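The Long Goodbye to the Landline

By Wayne Bélanger
October 30, 2022
7 min read

My mother has had the same phone number since before I was born, and she answers it the way other people answer a knock at midnight. "Who is this?" It's me. It is nearly always me. The rest of the time it's a man who wants to discuss her gutters.

Last spring her phone company, Ekar, sent a letter saying the copper line to her street would be retired. The letter ran to two pages and used the word "exciting" in both of them. She could keep her number, it said, if she agreed to plug her phone into a small white box, and the box into the wall. She read this to me over the landline, slowly, like a ransom note.

I gave up my own landline years ago and have missed it mostly during arguments. You can't slam a cell phone. You can press the red circle very hard, which hurts your thumb and tells the other person nothing.

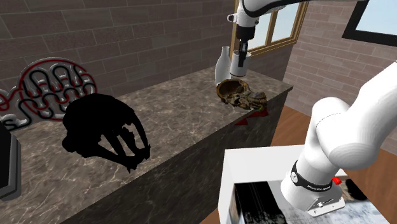
What my mother would lose, she explained, was the hallway. Her phone has lived out there on a shelf for decades, with a chair beside it that exists for no other purpose. Calls were taken sitting up. Bad news got the chair, good news got you pacing to the end of the cord, and the whole house heard your half of it either way. My sister conducted an entire teenage romance in that hallway using only the words "yeah" and "I can't say."

So the box came in the mail, and I drove over to install it. The instructions had 20 steps. Step two was to call customer service, for which I used my cell.

It works fine. The dial tone is a recording now, I'm told, put there for people who would worry without it — my mother among them, and me too, a little. She picked up the receiver, listened for a while, and announced that it sounded younger.

The gutter man called before I had my coat on.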